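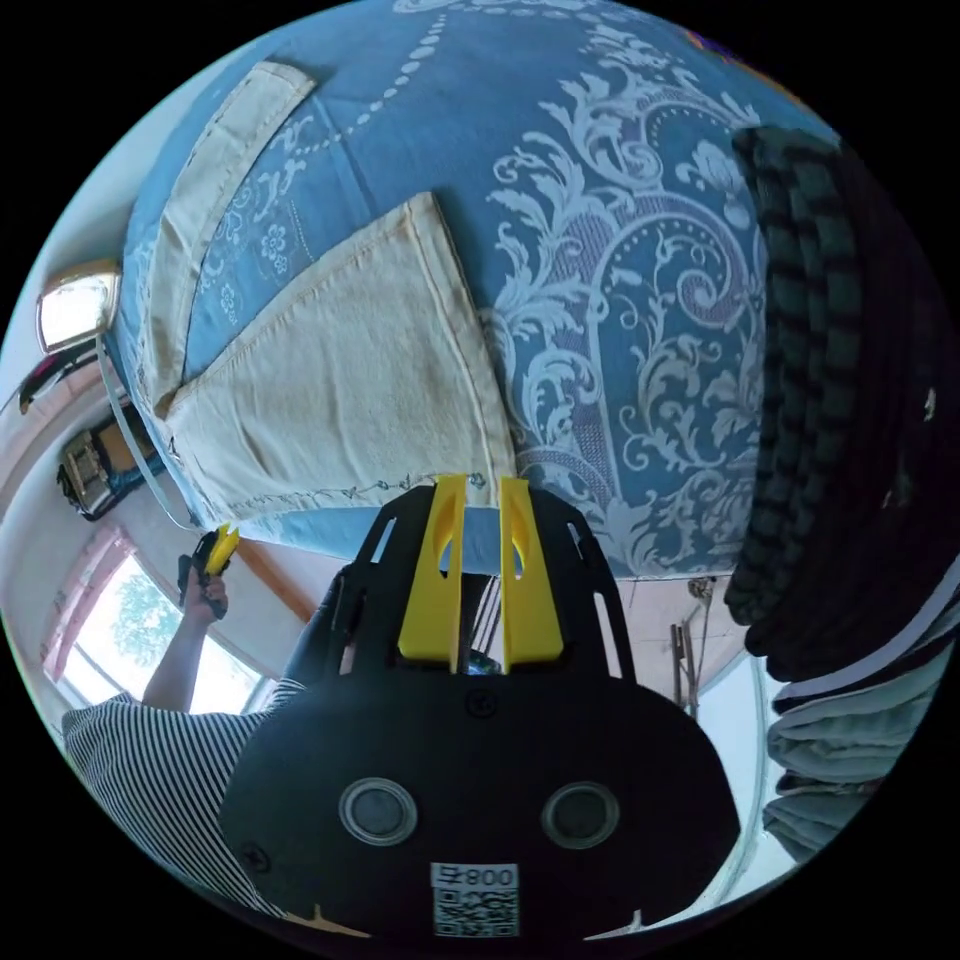 Page last changed: 30 October 2023

Folding the washing on the bed

I fold everything on the bed, one kind at a time. Make the bed first and pull the cover straight, so that there are no lumps under the cloth. My neighbour Shengli Long prefers the kitchen table, but a big towel hangs over the side there.

Start with the towels. Lay one flat with the hem towards you and smooth it with the palm. Fold it lengthwise in 2, then across in three. If it has a border, keep this on the outside. Our shelf is 38 cm deep and a towel folded like this fits well. 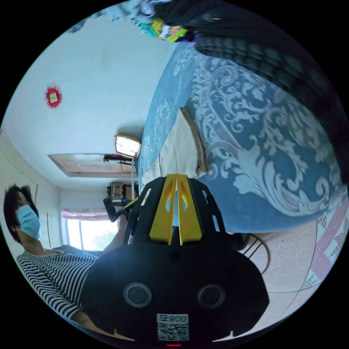
Cream on blue: light cloth is easy to find on this cover.

Thick blankets I leave to the end – they take too much room. Put them at one side of the bed for now.

Trousers need a little more care. Spread them out and pull both side seams until the legs are smooth. Check the pockets, also the back ones (in January I washed a train ticket).
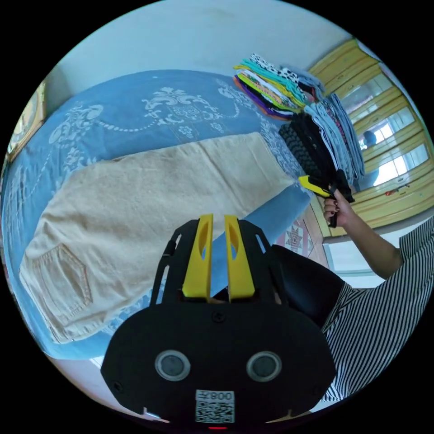
Then lay one leg on the other and push the point of the seat inwards, so you have a straight edge. Fold from the ankle up to the knee, and once more to the waist. Small wrinkles go away if you stroke the cloth firmly with your hand.

Keep coloured clothes in one pile and the grey and white ones in another. A pile which starts to lean is too high – make a second one and carry them to the wardrobe separately.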